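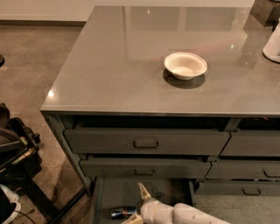

Kitchen station: a can in the bottom drawer and a bowl on the counter.

Robot Demonstration Operators (part-time, paid)
Findeo, Tarkance site
Posting ref. 2335
Apply by 23/03/2022

Findeo is hiring operators to show robot arms how to do ordinary kitchen and household tasks. You control the arm remotely with a pair of hand controllers and carry out the task from start to finish while the system records your movements. The recordings are then used to train the arm to do the same task without an operator.

No background in robotics or programming is needed. We have hired people from warehouse work, dental offices, sewing and restaurant kitchens. What we need is patience and a steady hand.

What you will do

Most of the current work is at the kitchen station. A typical task card reads "pick up the can," "place the can on the counter" or "close the drawer." You read the card, set out the objects as listed, go back to your seat and run the task. One run usually takes less than a minute. Then you reset and do it again, with the objects in slightly different places.

You will mark each run as good, partial or failed. Failed runs are kept, so please don't delete them or try to hide them. If you drop something, finish the run if you can and mark it honestly.

Soft items and thin-walled ones take practice. The controllers give you very little feel for how hard the fingers are closing, and a drink can will dent before you notice anything in your hands. New operators go through a lot of cans. 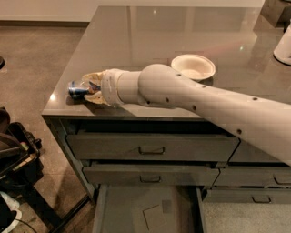

Some tasks are also taught by hand. For these you stand next to the arm, switch it to free-move mode and guide it through the motion yourself. Hand teaching is a smaller part of the job and is only assigned after you have passed the floor safety check.

Training

The first 17 hours are paid training at the regular rate. You will start on the Drotik practice program, which is a simulated arm on a screen, and move to a real one when your trainer signs you off. People who play video games tend to pick up the controllers faster, but they don't always end up as the better operators.

Requirements

- 18 or older and allowed to work in the country
- Able to sit for 40 minutes at a time, with breaks between blocks
- Normal or corrected vision, including depth perception
- Able to bend and reach to reset objects in low drawers
- Comfortable reading short written instructions in English
- Available at least three shifts a week through the end of May

Left-handed applicants are welcome. The controllers can be swapped. Tell us in advance if you get motion sick, as a few stations use a headset and we can schedule you on the ones with a monitor.

Please note

Your hands and voice may be recorded during a session. Your face is not. You will be asked to sign a consent form on the first day, and a copy can be sent to you earlier if you want to read it at home.

How to apply

Send a short note with your availability and any work you have done with your hands to the Tarkance front desk, Snorradóttir Building, Room 533. A résumé is fine but not required. Put the posting reference on your note. Applicants we want to meet will be asked in for a tryout on the practice program, and the tryout is paid.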